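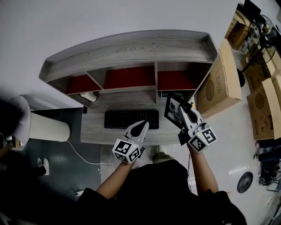
그림 1. 칸막이 선반이 달린 회색 나뭇결 책상과 검은색 키보드.

3.2 립싱크 뮤직비디오의 수용 양상

본 절에서는 가수 본인이 출연하지 않고 배우가 대신 입 모양을 맞추는 뮤직비디오를 시청자가 어떻게 받아들이는지 살펴본다. 분석 대상은 밴드 Grudeo의 싱글 두 편이다. 첫 번째 곡 'Rolier'의 영상에는 보컬 Bilal Atallah가 직접 출연하였고, 두 번째 곡 'Daher'의 영상에서는 무명 배우가 보컬의 자리를 대신하였다. 두 영상은 같은 감독이 연출하였으며 음원의 길이와 장르도 비슷하다.

자료는 음악 커뮤니티 Pranireo의 공개 게시판에서 수집하였다. 광고와 중복 게시물을 제외하고 댓글 652건을 확보하였으며, 이 가운데 배우의 연기나 입 모양을 직접 언급한 댓글은 149건이었다. 코딩은 연구자 두 명이 따로 수행한 뒤 불일치 항목을 협의하여 확정하였다. 한 댓글에 여러 주제가 섞인 경우에는 먼저 언급된 주제를 기준으로 분류하였다.

배우를 언급한 댓글은 크게 두 유형으로 나뉜다. 첫째 유형은 호흡과 목의 움직임 등 가창의 신체적 표지를 평가한다. 이 유형의 작성자들은 후렴 직전에 숨을 들이쉬는 동작이 음원과 맞는지를 자주 문제 삼았다. 자음의 입 모양이 조금 어긋나는 것은 대체로 너그럽게 넘긴 반면, 긴 음을 끄는 동안 목에 힘이 들어가지 않는 장면은 여러 차례 지적되었다. 둘째 유형은 배우가 Atallah의 무대 습관을 얼마나 옮겨 왔는지를 본다. 마이크 줄을 손목에 감는 동작이 대표적이며, 이를 모방으로 보는 의견과 인물 해석으로 보는 의견이 갈렸다.

가수의 부재 자체에 대한 불만은 예상보다 적었다. 다만 12월 공연 이후에 작성된 댓글에서는 실제 무대와 영상을 비교하는 서술이 늘었고, 배우의 연기에 대한 평가도 엄격해졌다. 공연을 관람했다고 밝힌 작성자들은 특히 2절 도입부의 표정이 실제보다 과장되었다고 적었다.

이러한 결과는 립싱크의 정확도가 입 모양만으로 판단되지 않음을 시사한다. 다만 게시판 이용자 대부분이 밴드의 기존 팬으로 추정되므로, 곡을 처음 접한 시청자에게 같은 기준이 적용되는지는 확인할 수 없었다. 댓글을 남기지 않은 시청자의 반응도 본 자료에는 포함되지 않는다. 다음 절에서는 두 영상의 편집 속도와 클로즈업 비율을 비교한다.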